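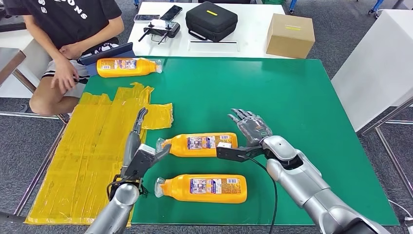
Can a robot pick up your bottles yet?

Every February the trade newsletters tell us this is the year the machines take over the chores. We are well past February, and my kitchen floor is still waiting. So this month's item is a small one: bottles. Orange plastic ones with clear caps, lying on their sides on a green table, and two robot arms to deal with them.

I picked bottles on purpose. Folding a fitted sheet is hard for people too, so failing at it proves very little. A bottle that has tipped over is the kind of thing a ten-year-old sets right on the way to the fridge. Any shop in Wikdale has somebody doing it all day without calling it a skill.

What bothers me about the sales talk is how much gets left out. The Trasto brochure on my desk promises "up to 410 items an hour." Up to. It does not say which items, how they were lying when the arm got to them, or how many ended up on the floor. Foley's is more modest and claims 379, with a footnote so small I needed my reading glasses. Neither one mentions who picks up the things that roll away.

Look at the hardware and you can see the makers haven't settled on an answer either. One arm ends in a plain black gripper. The other has a hand with five jointed fingers, like ours, and a pointed gripper attachment on a bracket underneath it. If the fingers were ready for shop work, I doubt anyone would bother bolting on the extra piece. Maybe I'm wrong and there's a clever reason for it. I'd like to hear it from someone who isn't selling one.
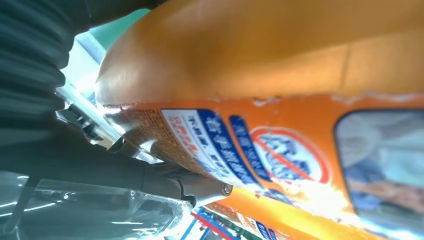
The part up close

A partial wrap of label, a glossy shoulder, glare coming off the plastic. That is what the gripper has to work with, and the ribbed finger tells you somebody has been thinking about slipping. Good. Slipping is most of the problem. Touching a bottle is easy, and so is leaning on one. Lifting it, turning it upright and letting go so it stays there is the job, and a still picture can't tell you whether that got done.

My test for the next vendor who calls is simple. Take 100 bottles, mixed sizes, dumped out of a crate. Give the machine 30 minutes and keep everybody's hands off it. Then let me count what is standing on the shelf. The Cluvport people said they would "circle back" on that when I asked, and I have not heard from them again.

Until somebody takes me up on it, I would hold on to your stock clerks and pay them a bit more. If you run a shop and have had one of these arms on trial, write in, good or bad. Please send the number of drops along with the number of picks.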